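3.2 Trays, boxes and the small stuff that goes in them

I came to this part of the study with a bias, so I may as well own up to it. I like trays. When we asked households in Hawthorne how they keep small things together on a table, I expected drawers and zip pouches to win, and instead we got page after page about trays (people have very strong feelings about the rim!). Of the 2,344 items logged in the Mulance inventory, 129 were open containers of one kind or another, and those are the ones I want to talk about here.

The first thing I looked at was wear. A tray floor picks up marks in a way that a drawer bottom mostly doesn't, probably from things being slid over it again and again, although I can't prove that from the marks alone. Some trays had a dull patch near the middle, some had scratching off to one side, and Figure 3 shows the kind I coded as "clustered" - fine, pale lines bunched together on a floor that is otherwise pretty even in color.

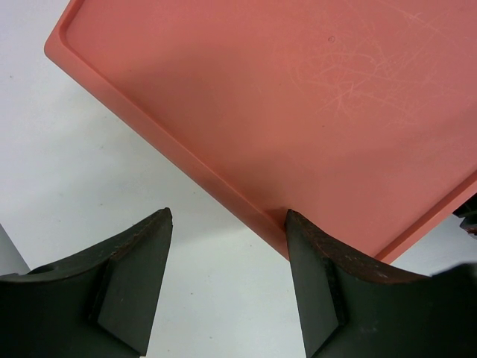
Figure 3. Pink plastic tray with a raised rim and light criss-cross scratches on its floor.

I coded wear by eye on the Korkier scale, which only goes from zero to 3 and is blunt, but it's quick and you can do it without picking the thing up. If I were starting over I'd add a step between one and two, where most of my arguments with myself took place.

The second thing was what I've been calling neighbors, meaning whatever ends up on the table next to a container and not in it. Makeup palettes are the classic case. They're flat, they have their own lid or backing, and I think people treat them as containers already, so they get laid down beside the box while the loose, skinny stuff goes inside. 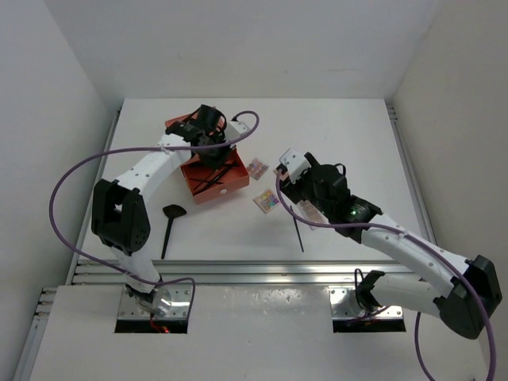 Long thin things are a pain in any shallow box, by the way. They cross over each other and turn into a nest, and low walls do very little to line them up. In the Keltis interviews, 30 people brought this up without being asked, usually while talking about cables or pens, and the fix they liked best was a plain divider down the middle. I had no code for "tangled" in the February version of the sheet, so those early entries are filed under "mixed" and should be read with that in mind.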